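지난 6월에 프른브리지에서 열린 로봇 공개일에 다녀왔다. 입장료는 없었고, 안내문에는 600명이 다녀갈 거라고 적혀 있었는데 내가 간 오전에는 한산해서 시연대 바로 앞까지 갈 수 있었다(커피도 공짜!). 팔이 휙휙 움직이고 상자가 날아다니는 그런 걸 기대하고 갔는데, 정작 내가 제일 오래 서 있었던 곳은 구석에 있는 시뮬레이션 부스였다.

부스를 맡은 사람은 비오리카 니콜로브스키 씨였다. 지르논이라는 프로그램 안에서 가상의 집게가 물건을 잡는 연습을 한다고 했다. 90분 동안 321번을 시도한다는데, 그중 몇 번이나 성공하느냐고 물었더니 웃으면서 "오늘은 묻지 마세요" 하더라. 나는 이 대답이 참 마음에 들었다. 옆 부스에서는 성공률을 큼지막하게 써 붙여 놓고 잘 되는 동작만 네 가지 골라서 계속 돌리고 있었으니까.

나는 공개일이라면 지루한 부분도 보여 줘야 한다고 생각한다. 관람객이 지루해서 도망갈까 봐 걱정하는 마음은 알겠다. 그래도 음악 깔고 조명 쏘고 박수 받는 시연만 보고 집에 가면, 다들 로봇이 내일이라도 우리 집 설거지를 해 줄 것처럼 믿게 된다. 같이 간 로사리오 산토로는 생각이 달랐다. 아이들이 보러 오는 행사인데 좀 화려하면 어떠냐고, 재미가 있어야 다음에 또 온다는 거다. 그 말도 틀린 건 아니라서 점심 먹는 내내 옥신각신했다.

그런데 시뮬레이션 화면은 화려함하고는 정말 거리가 멀다. 집게 쪽에서 바라보는 시점인데, 물건 하나 없이 우둘투둘한 회색 면과 남색 배경이 전부일 때도 있다. 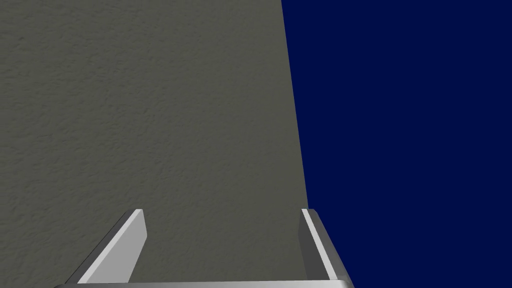
시뮬레이션 화면. 집게가 벌어져 있고 손가락 사이는 비어 있다.

이런 화면 앞에서 나는 오히려 질문이 많아졌다. 저 회색 면의 거친 질감은 왜 넣었을까? 배경은 왜 저렇게 밋밋할까? 집게는 이제 어디로 가려는 걸까? 옆에 있던 초등학생도 "얘는 뭐 잡아요?" 하고 물었는데, 그날 들은 질문 중에 제일 좋았다. 큰 무대 쪽에서는 다들 휴대폰을 들고 찍느라 바빠서 질문하는 사람을 거의 못 봤다.

주최 측에 바라는 건 하나다. 다음번에는 이 부스를 구석에서 꺼내 입구 쪽에 놓고 의자도 좀 갖다 놓았으면 좋겠다. 나는 서서 보느라 다리가 꽤 아팠다.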